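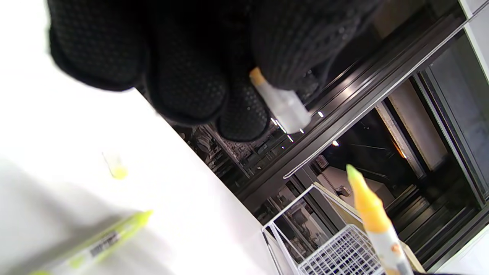 A yellow-green pen and a small cap on the white table, with the wire basket close by.

About Pirent

Welcome, and thank you for stopping to read the page that most people skip on their way to the order form! We're Pirent, a small school and office supply company, and we have been sorting, checking, filling and sending out desk baskets since 2000. If you have ever opened a classroom cabinet in September and found a neat wire basket of highlighters waiting, every one of them with its cap on, there is a chance it came from our table.

We started out with something a good deal less tidy. Back then we were a stationery counter at the back of a copy shop on Danzer Street, selling whatever people needed five minutes before a meeting: folders, tape, index cards, and a great many highlighters out of an old cookie tin. The tin was where the trouble was. Customers would try a marker on the back of a receipt, drop it in again without the cap, and by closing time there would be a layer of loose caps at the bottom and a layer of bare tips on top, yellow marking up the orange and orange marking up everything. So at the end of the day we would tip the whole tin out onto a table and put it right, marker by marker, talking about our day while we did it. A teacher who came in late one evening watched us for a while and asked if we would do the same for the box in her classroom. We said yes, and she told the teacher across the hall, and that was more or less the start of it.

Today we look after 335 schools, libraries and offices. Some of them buy new sets from us, and some send us the contents of their drawers to be gone through and sent back in order. A good many do both. The copy shop is long closed and we have a bigger room now, at 104 Danzer Street, just a few doors along from where the counter used to be, but the work is done in much the same way. Everything gets tipped out onto a white tabletop and we begin.

What we do all day

We like a white table. It shows up a yellow-green cap that would vanish on a wood grain, and it tells on us right away if a tip has touched down where it shouldn't (a damp cloth lives on the windowsill for exactly those moments). We take the markers in small batches and spread them out so that no barrel is hiding under another, then gather up the caps where we can see them. It's slow at first, and new people always want to pour out more than they can manage. We let them try it once. After that they go back to small batches like the rest of us.
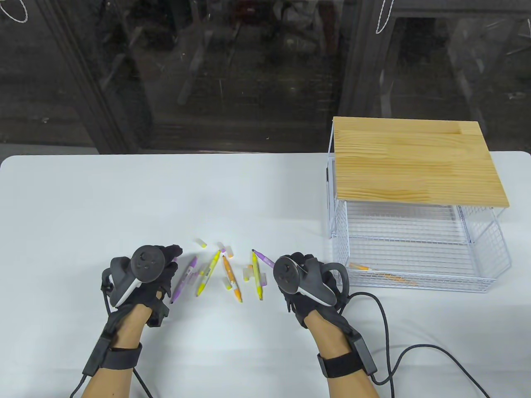 Matching comes next, and it is the part we could talk about all afternoon. You would think that a cap is a cap, but anyone who has spent a week with highlighters will tell you otherwise. The caps that come in from a mixed drawer can be a hair too wide or a hair too narrow, and a cap that only seems to fit will slide off in a pencil case and leave you with a dried-out tip by the weekend. We go by color first and then by feel. You push the cap on straight, give it a small turn, and wait for the click. If it doesn't click, it goes to one side and we try another. Purple is the easiest color to sort and everybody wants it. Yellow and yellow-green will fool you when the light is going, so we try to have those finished before four in the afternoon.

Every marker also gets a stroke on scrap paper. A good one goes back in the batch, a tired one gets a second chance after a night stored tip down, and one that is truly finished is taken apart for its cap. We have drawers and drawers of spare caps by now, and we're a little proud of them. If you've lost one, write to us and tell us the color! We will send you a cap for the price of the stamp.

The basket

Our desk basket is probably what we are best known for, and we owe it to a mistake. We had ordered plastic trays from a supplier called Wondex, and through some mix-up at the loading dock a stack of white wire baskets arrived in their place. They were meant to go back. But somebody had already filled one with markers and stood it on the table, and we all noticed how nice it was to see what was inside without lifting anything out. The trays were never mentioned again.

The one thing the basket lacked was a top. Baskets get stacked in classrooms whether you want them to be or not, and books get put on them, and a lunch, and once (we have the letter) a hamster cage. So we went looking for a board, and settled on plain light pine, laid flat over the rim. It lifts straight off, with no hinge to pinch a small finger, and when the basket is in use you can set the board down beside it and have somewhere to rest a notebook. We've tried fancier lids over the years and our customers have very politely asked for the pine one back.

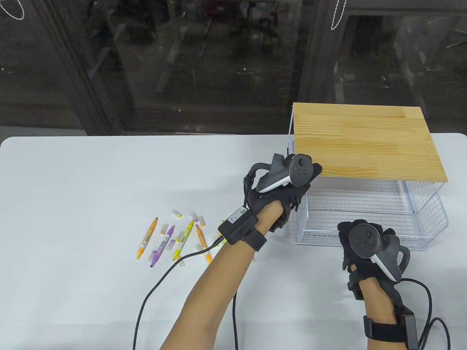
The pine board resting on top of the wire basket.

We sell the basket in 3 sizes. The small one suits a single desk, the middle one is right for a table of children, and the large one was made for the art room and can be ordered with a divider. All of them come with the board. If yours gets stained, and it will, a bit of fine sandpaper along the grain brings it back nicely, and we think a board with a few faint orange lines on it has some character anyway.

Working with others

We have always kept the company small, and that means leaning on good neighbors. The Flellosport club down the road runs an after-school program, and each fall we put together a set of baskets for its homework room. They come back to us at the end of the season in quite a state, and we look forward to it more than we probably should. There are nearly always more caps than markers, and we have yet to work out how that can be.

We also open our table to school groups in the mornings. The children sort a batch, match the caps, test the colors on a long roll of paper and take home a basket that they have filled for their own classroom. It gets loud. The paper roll goes up on our hallway wall afterward and stays until the next group needs the space.

Come and see us

If you'd like to visit, please do, though call ahead if you are bringing more than a carload so we can clear some chairs. The door at 104 Danzer Street sticks a little and needs a good push. Drop-off for mixed drawers is at the side entrance, and any box or bag will do. You don't need to sort anything beforehand, and please don't throw out the loose caps, even the ones you are certain belong to nothing. We would love to have them.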